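FOR IMMEDIATE RELEASE

Husico opens a phone drop-off counter in Trornero this June

TRORNERO - I run Husico, the little repair and resale shop on Hinen Street, and I've been wanting to write this one for months. Starting in June we're taking in old phones at a proper counter of our own, and you don't need an appointment, a receipt or the box it came in. Just bring the phone (and the charger, if you can find it!) and we'll take it from there.

The idea came out of my own kitchen drawer. I was hunting for batteries and found four phones in there, all of them mine, one with vacation pictures on it I thought I'd lost. I asked our customers over the spring if they had the same kind of drawer, and 239 of you wrote back, which is a lot of mail for a shop our size. Of those, 70 said they'd hand the old ones over tomorrow if somebody would wipe them properly first. So that's what we're going to do.

You put your phones down on the table, we look at them together, and you get a price or a thank-you before you leave. Cases can stay on. I like it when people leave them on, to be fair, the glass underneath is usually in much better shape.
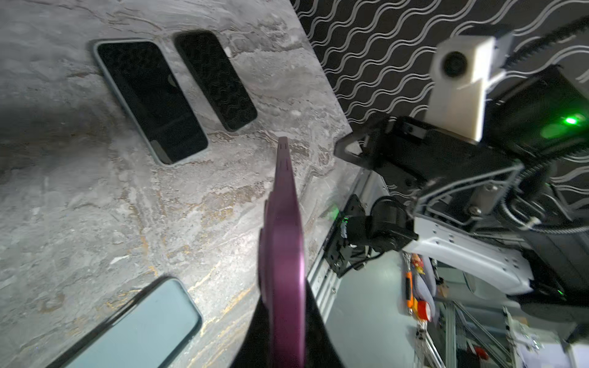
Anything that still holds a charge gets erased while you wait, and you're welcome to stand there and watch. Phones that pass our checks go on the resale shelf under the Satti name, with a nine-month guarantee from us. The ones that don't get taken apart for screens, speakers and buttons, and what's left goes off for recycling.

A few things to do at home before you come by. Back up your pictures and messages. Sign out of your accounts, especially the one that locks the phone to you, as we can't resell it otherwise. Take out the SIM card and any memory card. If the battery looks swollen, please don't charge it, and call us before you carry it anywhere.

We'll pay for most working phones less than five years old, in cash or in store credit, and the credit comes with 10 percent extra on top. Cracked screens are fine, they just bring the price down some. Tablets we can't take yet. I know, I know, I've got two of those at home myself.

The counter is open from 9 in the morning until 6 in the evening, every day the shop is. Parking is in back, off the alley, and the side door is the one without the step. Schools and offices with a whole box to clear out should get in touch ahead of time so we can set aside an hour for it.

About Husico
Husico repairs and resells phones and small electronics in Trornero. Satti is our own line of refurbished phones.

Press contact: the front desk at Husico, Hinen Street, Trornero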